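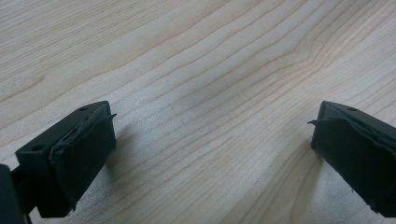
Bohumila Sýkora reckons you could throw away half the demonstrations and the policy would barely notice, and she said so before I'd even got my coat off. Which half, though? That turned out to be the whole afternoon.

So, the Wostia lab open day, 6/11/21, up two flights of stairs in the old Belhaj building (the lift was full of chairs). I'd signed up mainly for the talk on learning from hand-held grippers and ended up staying until they started stacking the cups.

Quick version of what they do. You carry a gripper in your hand, with a camera on it looking down past the two fingers, and you do ordinary jobs with it: pick up a spoon, put it in a drawer, that sort of thing. The recordings go into training and a robot arm wearing the same fingers has a go. Plenty of groups work this way. What the Wostia people wanted to know was how much of the recording is any use, and they had 2,229 demonstrations from one long collection to try it on.

The bit I liked best was about the dull stretches. Every recording has moments when the fingers are open over bare table and nothing is being held. Takeshi Sakai's first instinct was to trim all that out, which is what I'd have done too! They trained one policy on the full set and one on the trimmed set, ran 200 trials with each on the arm, and the trimmed one came out worse. It was fine once it had something between its fingers and hopeless at getting there. It would come down next to a cup, close on air, then lift up very pleased with itself.

They've since put the approach back in and cut elsewhere. Bohumila's scoring method (they call it Aron, and I forgot to ask why) compares each demonstration with its nearest neighbours and drops the ones that add next to nothing. With 48 per cent of the set gone, the success rate on the cup task stayed within a couple of trials of the full set. On the drawer task it dropped more than that, and she put that graph up just as large as the good one, so full marks from me.

Someone at the back asked about wood grain. Could the policy be using the pattern in the table to work out where it is? Takeshi said yes, a bit, they think so. They had moved the arm to a plain grey bench and lost a chunk of performance, then got most of it back by adding recordings from 5 different tables. He wouldn't be drawn on whether five is enough. There was quite a long back-and-forth about pad wear as well, and whether you should change the pads between sessions or let the data take in old and new ones. I'd have happily listened to another hour of that, but we were moved along to the demo.

You get to try the collecting yourself, by the way. It's harder than it looks! I was far too quick, and Takeshi kept telling me to slow down before closing. My wrist ached on the train home.

Lunch was sandwiches, gone early. The write-up is due in January, and there's a follow-up visit to the Drorby site being planned, where they want to try the same pruning on two-handed tasks. I've put my name down.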